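Review of the Vondix Soft Finger Kit

This review concerns the Vondix kit, which Metby supplies as a pair of foam fingers for grippers already in service. I purchased the set in July for 273 dollars. Delivery from the Plernitz warehouse was prompt and the parts were complete.
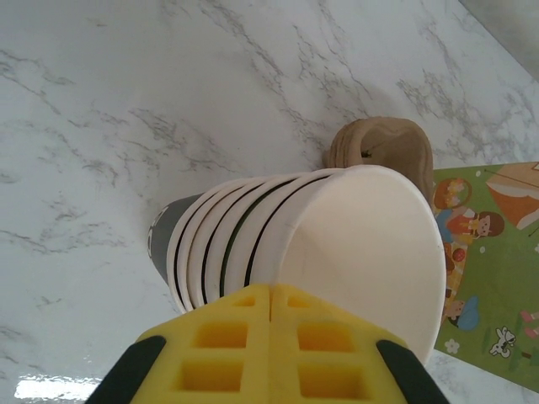
Yellow foam fingers on the marble countertop, first with the paper cups and then over the camping board. 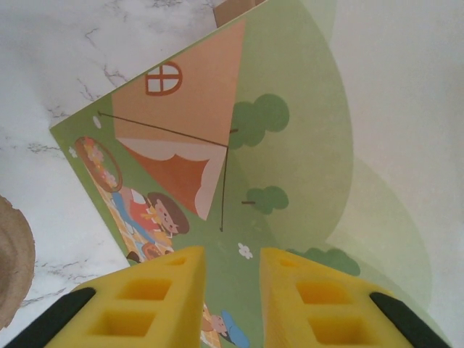
Installation required 90 minutes, most of it spent on alignment. The printed instructions are adequate, although the page on tightening order should be rewritten. My colleague Stelios Panagiotou fitted his own set with the older Meesuk bracket and reported no difficulty.

I have now recorded 117 grasps with light household items. The pads give gently under pressure, and I have been able to keep the closing force low. Thin, flat items remain a weakness. Replacement pads are sold only in packs of 4, a policy I would ask Metby to reconsider. I intend to keep the kit and will report on wear after further use.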